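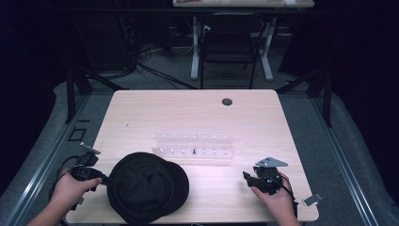
Two hand-held grippers at the cap table, with the clear rack behind.

Open Day at the Cerngate Robotics Workshop: Your Questions Answered

We get a lot of mail in the weeks before an open day, and we love it, but many of the letters ask the same handful of things, so we have gathered our answers on one page. If you read it through before you come, you will have more of your visit left for the tables. Page last updated Wednesday, February 13, 2019.

When is the open day, and do I need to book?

The next one is on the first Saturday in April, from ten in the morning until four in the afternoon. The main hall is open to anyone who wanders in, no booking needed. For a turn with the hand-held grippers you do need a time slot, which you can reserve by phone or at the front desk on the day. There are 55 slots in all. The morning ones go first, so if your children can hold out until after lunch you will have a much easier time getting in!

What are the hand-held grippers?

They are the part most people remember, and we are very fond of them ourselves. Think of the business end of a robot arm, taken off the arm and given to a person. You hold one in each hand and do an everyday job with them, such as handling a soft cap on a tabletop, and the way you go about it becomes a lesson a robot can learn from. We call our collection of these lessons Jirneo, and it stood at 3107 recordings when we last closed the books on it. Each gripper has a cable running from it, so please let your guide get you settled before you start swinging your elbows.

Why a cap? It doesn't look very difficult.

It doesn't, does it? Then you try it. A cap has a crown that gives way when you press on it and a brim that mostly doesn't, and it seldom lies the same way twice. Your fingers deal with all of this without bothering you about it. With the grippers you have to think about where to pinch and when to let go, and grown adults have been known to get quite cross (in a friendly way) over which side to pick it up from. Soft things are hard for robots in general, and we find a cap explains that faster than any talk we could give.

Will I be working by myself?

No, a guide stays with you the whole time. You get a few minutes to open and close the grippers and find your feet, and then you have the table to yourself for the rest of your slot, with the guide close by. Ask as many questions as you like. Our guides have answered most of them before and still enjoy it.

Is it all right for children?

Very much so. Children of eight and up can use the grippers with a grown-up standing next to them. Younger ones are welcome to watch, and in the Notgate room next door there is a building corner with blocks, ramps and wooden gears where they can be as noisy as they please. Strollers can be left by the coat racks.

The work area looks dark in your photo. Is the whole building like that?

Oh no, the hall is bright and has big windows. The work areas are another matter, with dark curtains and some rather deep shadows, and we ask visitors to take it slowly when they step in from the hall. Please watch your feet as well. There are metal rails along the floor beside the table, and cables farther back. If you have trouble seeing in low light, mention it to your guide, who will gladly walk in with you.

Can I come in a wheelchair?

Yes, and please do. The entrance, the hall, the café and the restrooms are all on one level. For a gripper slot, tell us when you book that you use a chair, and we will set aside extra time for getting you to the table comfortably.

Will I be recorded?

Only if you agree to it. Visitors who want to add a turn to Jirneo sign a short form at the desk, and everyone else can have exactly the same turn with nothing kept. Parents sign for anyone under 18. You can change your mind afterward, too; just write to us with your slot time.

Are there talks?

There are two, both in the Oei room upstairs (there is an elevator). The first is at eleven and is meant for families. The second is at two and goes further into how a robot learns from a person's hands, though you still won't need any math. The room has 39 seats, and we do close the doors when they are filled — please come a little early. Each talk runs around 22 minutes, with time for questions after that, and the questions often last longer than the talk.

What does it cost, and is there food?

Entry, slots and talks are free. The café serves soup, sandwiches and a very good apple cake, and you may bring your own lunch and eat it in the courtyard.

Can I bring my school class?

We would be delighted, but not on the open day, please, when we are too full to look after a group properly. Class visits are on weekday mornings during the school year. Write to the Cerngate front desk with your grade, the size of your group and two or three dates that would suit you, and we will write back within the week.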